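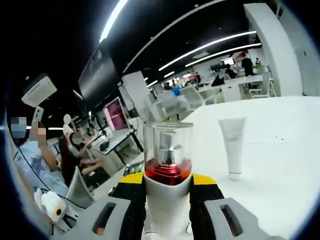

*4 min read*

The community orchard at Jekumness has finally got its own cider press, and I've been grinning about it since breakfast. If you've ever tried to get rid of a big crop of windfalls in a small town, you'll know why! There are only so many crumbles a household can eat, and my neighbours have started pretending they're out when I come up the drive with a bucket.

The new press is a second-hand rack-and-cloth job that came out of a farm shed at Stetach. Mei-kuen Hsiao tracked it down after months of ringing around, and she and her daughter Yu-ting drove it home on the back of the ute with every strap they owned thrown over the top. It was filthy when it arrived (I found a bird's nest in the juice tray) but the screw turned on the first go and the frame is sound. A good scrub, new cloths, a lick of food-grade grease, and we were in business.

We paid $956 all up, including the cloths and a hand-cranked mill to chop the fruit before it goes in. Of that, $400 came from the autumn plant stall and the rest from jar sales over the past year, so if you bought a slightly runny quince jelly from me at the gate, thank you – you helped pay for this.

The first proper pressing was in May, starting at 9 in the morning when the grass was still soaking. We had the late apples, plus a few boxes of hard little pears from the old trees along the creek side, the ones that are no good for eating until you've forgotten about them in a drawer. I wasn't sure about putting pears through but they gave a lovely soft juice, a bit floral, and the mix was better than the straight apple in my opinion. Yu-ting disagrees and she's welcome to.

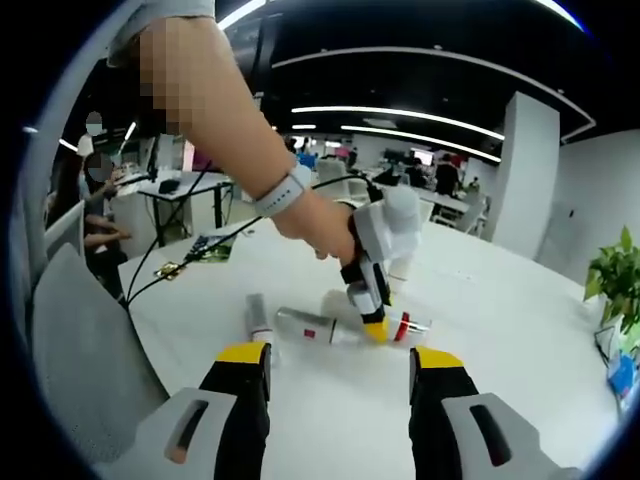 The milling is the slow part. You can't rush it, and if you overfill the hopper it jams and somebody has to fish out half an apple with a wooden spoon. Twelve of us took turns on the handle and my shoulders knew about it the next day. Once you've got a decent tub of pulp, though, the pressing itself is a pleasure. You fold it into the cloths like a parcel, stack the parcels with the slatted racks between them, and wind the screw down a little at a time. Then you wait, and then you wind a bit more. The juice starts running before you've put any real weight on it, which made the kids shriek.

A few things we learned for next time. Wash the fruit the night before, as doing it on the morning held everyone up and there was only one hose. Bruises are fine but cut out anything mouldy. Bring more containers than you think you need – we ran short well before lunch and I ended up decanting juice into my soup pot. And wear old shoes! The wasps weren't too bad at this end of the season, but the ground gets sticky in a hurry.

The leftover pulp went to Poon, the very large pig who lives over the back fence, and what she couldn't manage went on the compost in thin layers with plenty of straw. If you tip it all on in one lump it turns into a sour brick, and I say that as a person who has made the brick.

Most of the juice went home fresh and should be drunk within a few days or frozen. Leave some room at the top of the bottle if you're freezing it. Two demijohns are sitting in my laundry with airlocks on, plopping away to themselves, and Mei-kuen has already named the brew Dudness, so I don't think she has a lot of faith in me. We'll open it in spring and see.

The press is there for anyone local with fruit to use up, whether or not you help out at the orchard. All we ask is that you rinse the racks and cloths properly, hang them in the shade to dry, and put a few coins in the tin towards the next lot of cloths. You'll need to bring your own fruit, your own bottles and a friend with good arms. The mill handle comes off and lives in the shed on the hook behind the door, so please put it back there and not in your car (you know who you are).

We've also started a list of backyard trees that nobody is picking. If you've got an apple or pear dropping fruit all over the lawn and you'd be glad to see it used, put your name down at the shed and we'll come round with ladders next season. We'll leave you a few bottles of juice in return, and we rake up after ourselves.

Pruning starts once the leaves are down, same spot by the water tank, and Yu-ting will be sharpening secateurs for anyone who brings a pair along.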